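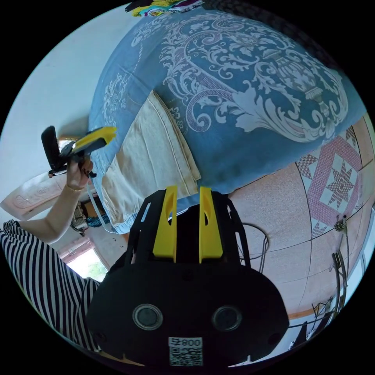
Tegwen Pugh wants to know why I binned a whole batch of folding runs last week when "only a few" of them looked wrong. Fair question, Tegwen, and sorry it took me a while to answer!

So. The fault was time. Each gripper stamps its own recordings, left and right, and the two clocks are supposed to agree. Mine had stopped agreeing. I had 315 runs of towels and sheets saved up, and when I finally plotted both hands on one chart (should've done that on day one, I know), the left was trailing the right by 7 frames at the start of a session and a good deal more by the end. It drifts! If it were a fixed lag I could just slide one track over and go have lunch.

Why not keep the ones that look okay? Well, a robot trained on that stuff learns to pull with one hand before the other has closed. We tried it on the arm at Treltside back in February, with an older batch that had the same bug, and it yanked a sheet clean off the table and then kept folding the air. Three times in a row. Laimutė hit the stop button and wouldn't let me try again, which was the right call.

For now I restart both grippers between runs and clap the fingers together once at the beginning and once at the end, so I can check the gap. It's slow and my wrists hate it. New firmware is supposedly coming, and I'll post the charts once I've got it loaded.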